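Open day at Vandar — notes from the visit

Sorry this item is long and a bit of a mess. Wrote most of it on the train home and the rest at the kitchen table. If you only want the dates, skip to the end.

So. Vandar opened the doors of the Munshi building for the first time since the move, and our group got a slot in the early round. Good turnout. Too good for the hallway, where the coats went on the floor and the badges ran out. Mine said GUEST 37 in marker pen. Coffee was decent, the pastries gone before we got near them.

Short welcome talk, then split into groups and sent around. Three stops: the vision corner, the two-arm benches, and a room at the back where Stilance had its software up on a wall screen. We did them in the wrong order, benches in the middle, and I think that helped. By the time you see the software you already know what it has to put up with.

Vision corner first. Quick one. A screen showing what the system thinks it's looking at, with outlines jumping around whenever a visitor moved. Kids loved it, mostly for making the outlines go wrong. Holding up a scarf did it. So did a shiny lunch tin. The person running it was relaxed about this and kept a list on a clipboard of everything that had fooled it that morning, which was already onto a second page when we left. Would have liked more time there and less on the welcome talk.

Then the benches. This is what most of us came for.

What surprised me first was the scale. I had in my head the big orange car-plant kind of robot, behind a fence, with a light on a pole. These are table sized. Two arms to a bench, one on each side, with a gripper at the end of each and a work surface between them. You could fit one in a garage if you were allowed to (I asked at home, I am not allowed to). The build is out in the open too, cables and all, so you can follow with your eyes where things go. Several people in our group spent longer looking at the joints than at anything the arms did.

The task they were showing is sorting. Small loose things on the table, pick up, put in the right container. Sounds like nothing. Then you hear the list of what makes it hard and you start looking at your own hands in a funny way. Thin flat things are the worst. A card lying flat on a table has no side to grab. You or I slide it to the edge, or get a fingernail under it, and we dont know we're doing it. Two hard fingers have to be taught that, or have to be taught to push with one arm while the other waits. 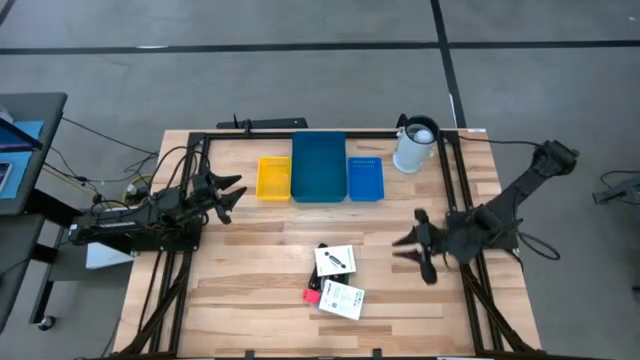
And overlap is the other one. Two things touching, one half on top of the other, and the machine has to decide if that's one object or two before it even starts moving. Get it wrong and you drag the whole lot along. We were told the pile problem eats more of their week than anything else, including the meetings.

Question from our side: why two arms and not one fast one? Answer was that one arm can pick but it can't hold. Anything with a lid, a bag, a fold, a sleeve, you want something keeping the other end still. Also passing across. If the thing is on the left and the container is on the right, a handover saves a long reach. It also doubles the ways to bump into yourself. There's a rule in the software about who has right of way in the middle, and it was changed in the week before the open day, which the team told us with the face of people who'd had a bad week.

How it learns. I'll try, corrections welcome. A person drives the arms by hand through the task, over and over, while everything gets recorded — camera view, joint positions, gripper open or closed. Then the model is trained on the recordings and tries it alone. They had 2000 recorded runs for the sorting task at the time of our visit, and were clear that they consider that a small number. Not all of them good either. Somebody goes through and throws out the bad ones, and there was a nice argument between two of the staff about whether you should throw them out at all. One view: a fumble that gets recovered is the most useful thing in the whole set. The other view: sure, but only if it does get recovered. They were still at it when the group moved on.

A thing I hadn't thought of: the person driving has to be a bit boring. If you pick the item up a different way each time, to be clever, the model learns a sort of average of all your clever ideas and does that, and the average is no good. So the drivers agree on a style before a session. Slow, same approach, no showing off. Shifts are kept to 20 minutes and then you swap, which sounded short to me until I had a go.

Yes, we got a go! Sign-up sheet, three tries each. Different bench, with the driving controls set out for visitors and a big foam block to pick up. I got the block on the second try. First try I closed the gripper on air with great confidence. Depth is the problem, you think you're over the thing and you're well short of it. Third try I got greedy and knocked it onto the floor. My shoulders hurt afterwards from holding them up round my ears the whole time, and I only had the controls for a few minutes, so respect to the people who do it for a living.

One member of our group, who knits, was better at it than all of the rest of us put together. Make of that what you want.

Some bits from the Q and A at the benches, not in order:

Speed — slower than a person, by a lot, and they didn't dress it up. The plan is steady first, then quick.

Where would it be used? Returns desks, lost property, small parts, donated goods. Places where the stuff coming in is mixed and no two boxes are the same. For a line where every item is identical there are older, cheaper machines that do it better and they'll happily tell you so.

Jobs. Asked, of course, and fair enough. The answer was a bit woolly I thought. There was talk of people moving to checking and exceptions. I'd have liked to hear from somebody who does the sorting now. Put that on the feedback form, will see if it goes anywhere.

Safety. Everyone who works at a bench gets trained on the stop button before anything else. The arms are held to low force in these tests. A visitor asked if it hurts if it gets you. "It's rude more than painful" was the reply.

Do the items change? Yes, all the time, they swap the stuff on the table between sessions on purpose so the model doesn't just memorize one set. Same for the containers. Same for where everything sits. A model that only knows one tidy layout falls over the first time somebody nudges a tray. They now have a box by the door where staff drop odds and ends from home for it. Packaging, cards, cables, toys, anything small that won't be missed.

Lighting came up too. Late afternoon sun through the side windows used to wreck the results, and it took them far too long to work out it was the sun. Blinds now.

Last stop, Stilance and the wall screen. I'll be quick as my notes get thin here and my pen was dying. Their part is called Vuvus, and it's the piece that stores the runs and lets you play them back side by side. You can pull up two attempts at the same pick and step through them together to find where one went off. Really liked this. It's the first time I've understood why a failure happened and not just that it did. In the one they played us the gripper closed a hair early, and everything after that was the machine carrying on very seriously with nothing in its hand. The room laughed, and then they played it again with the joint readings on and you could see the exact step.

Bit of a sales pitch at the end of that one. Skipped it for the restroom, sorry Stilance.

Moans, for balance. Signs from the parking lot were hopeless, half of us went in through the loading entrance. The benches area got loud with all the groups in at once and if you were at the back you heard maybe half. No step-free way into the vision corner that I could find, though they said there is one and it should of been marked. And please, more chairs.

Would I go again? Yes, and I'd bring the ones who stayed home because they thought it'd be all slides. There were hardly any slides.

Practical stuff:

Next open day at Munshi is in March. Vandar hasn't fixed the day yet, will go in the newsletter as soon as we have it.

We can book one group. If you want in, reply to this mail and say whether you want a try at the controls, becuase those places are limited and go on a separate sheet.

Under-16s fine with an adult. Closed shoes needed at the benches, they do check. Long hair tied back for the hands-on part.

Odds and ends for the box by the door are welcome. Small, clean, nothing sharp, no batteries. Bring them to our next meeting and I'll take one bag over for everybody.

Sign-up list opens 1/1/26. If you were on the waiting list this time you go to the top, no need to write again.

Lost: one gray glove, left hand, somewhere between the coats and the coffee. Mine. If it's in your pocket please bring it along.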